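Support > Kitchen > Drainers and Holders

4. Cleaning the Ferri utensil holder

1. Take all chopsticks and spoons out of the holder before the first use.
2. Wash the inside with warm water and a little dish soap. Clean also the corners at the divider.
3. Let it dry with the open top facing down.
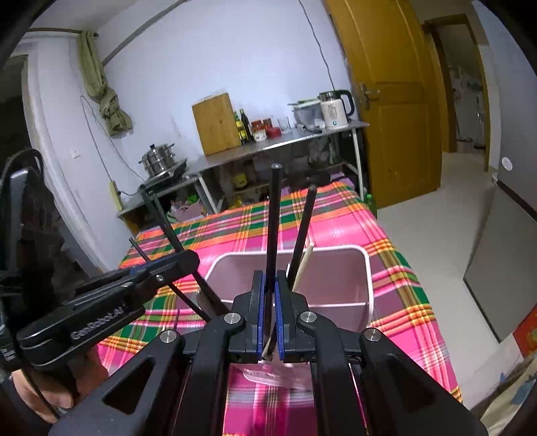 Fig. 4: Chopstick and holder with divided interior.

Note: Wooden chopsticks must be fully dry before you put them back. Wait up to 2 hours.

CAUTION: Do not use steel wool. Do not put the holder near the stove.

4. Repeat the cleaning every week. For a replacement holder, ask Panirlow for part 339.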